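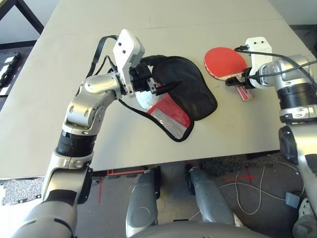

Parveen Gondal
Skript zur Sitzung 3: Flächenangaben im Exposé
Stand: 10. Apr. 2021

1. Wovon wir sprechen

In der letzten Sitzung haben wir den Aufbau eines Exposés besprochen. Heute geht es um eine einzige Zeile darin, nämlich um die Fläche. Diese Zeile wird von Interessenten meistens zuerst gelesen und von Maklern oft ungeprüft übernommen. Ich bitte Sie, die folgenden Begriffe genau zu trennen, denn im Alltag werden sie leider gemischt:

Grundfläche: die Fläche eines Raumes am Boden, ohne Rücksicht auf die Höhe.
Wohnfläche: die anrechenbare Fläche nach einer bestimmten Berechnungsweise.
Nutzfläche: kein einheitlicher Begriff. Bitte immer fragen, was der Verkäufer damit meint.

Die Wohnflächenverordnung (WoFlV) ist zwingend nur für den geförderten Wohnraum. In der Praxis wird sie aber auch sonst sehr häufig zugrunde gelegt. Wer nach einer anderen Methode rechnet, zum Beispiel in Anlehnung an die DIN 277, soll das im Exposé schreiben.

2. Anrechnung nach der WoFlV

Lichte Höhe von mindestens zwei Metern: volle Anrechnung.
Lichte Höhe von mindestens einem Meter und weniger als zwei Metern: Anrechnung zur Hälfte.
Lichte Höhe unter einem Meter: keine Anrechnung.
Balkon, Loggia, Dachgarten, Terrasse: in der Regel ein Viertel, höchstens die Hälfte.
Unbeheizter Wintergarten: zur Hälfte.
Keller außerhalb der Wohnung, Waschküche, Heizungsraum, Garage: gehören nicht zur Wohnfläche.

Zur Treppe kommt jedes Jahr eine Frage. Treppen mit über drei Steigungen und deren Absätze werden abgezogen. Eine kleine Stufe zwischen Wohnzimmer und Essplatz wird also nicht abgezogen.

3. Fall Lahtinen

Der Eigentümer eines Hauses beauftragt das Büro Stekton mit dem Verkauf. Er nennt am Telefon eine Wohnfläche von 187 m². Im Bauplan findet man diese Zahl tatsächlich, aber es ist die gesamte Grundfläche. Davon liegen 62 m² im Dachgeschoss, und zwar zum größten Teil unter der Schräge. Ein weiterer Teil entfällt auf den Hobbyraum im Keller, für den es keine Genehmigung als Aufenthaltsraum gibt.

Das Büro hat die Zahl in das Portal Skutomier eingetragen, mit dem Zusatz „Alle Angaben ohne Gewähr“. Im März meldet sich der Käufer, der inzwischen selbst gemessen hat.

Bitte überlegen Sie zu Hause:
Welche Unterlagen hätte das Büro vor der Veröffentlichung verlangen sollen?
Wie weit hilft der Zusatz, wenn der Makler den Bauplan schon in der Akte hatte?
Mit welcher Formulierung kann man die Herkunft einer Zahl ehrlich angeben?

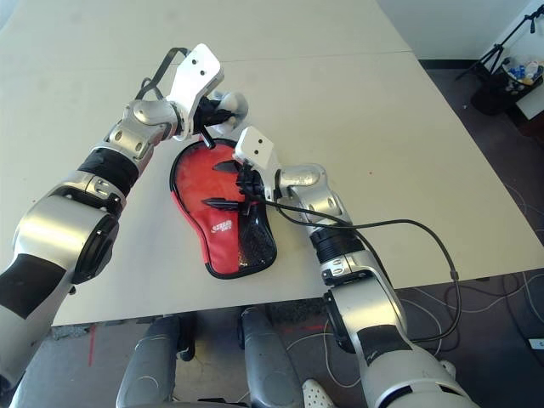

Abb. 2: Rote Schlägerhülle auf dem Tisch, am oberen Ende vom Greifer gehalten

4. Zum Zusatz „ohne Gewähr“

Viele Teilnehmer glauben, dass dieser Satz jede Haftung beendet. Das ist so nicht richtig. Der Makler darf Angaben des Verkäufers grundsätzlich weitergeben, ohne alles selbst nachzumessen. Wenn er aber erkennt oder leicht erkennen kann, dass eine Angabe nicht stimmt, muss er darauf hinweisen. Besser ist eine Formulierung mit Quelle, zum Beispiel: „Wohnfläche 94 m² laut Berechnung des Architekten, vom Makler nicht nachgemessen“. Der Leser weiß dann, von wem die Zahl kommt und wer sie nicht geprüft hat.

5. Hinweise zum Messen

Gemessen wird im Lichten zwischen den fertigen Wänden, also ab der Vorderkante der Bekleidung. Fußleisten bleiben unberücksichtigt. Im Dachgeschoss zeichnen Sie bitte die Linie bei einem Meter und die Linie bei zwei Metern in den Grundriss ein, bevor Sie rechnen. Wer mit Clumex arbeitet, muss die Raumhöhe pro Teilfläche eingeben, sonst rechnet das Programm alles voll an.

Zur nächsten Sitzung bringen Sie bitte einen Grundriss mit Dachschräge und einen Taschenrechner mit. Die schriftliche Lösung zum Fall Lahtinen darf bis zu 3 Seiten haben, handschriftlich ist erlaubt.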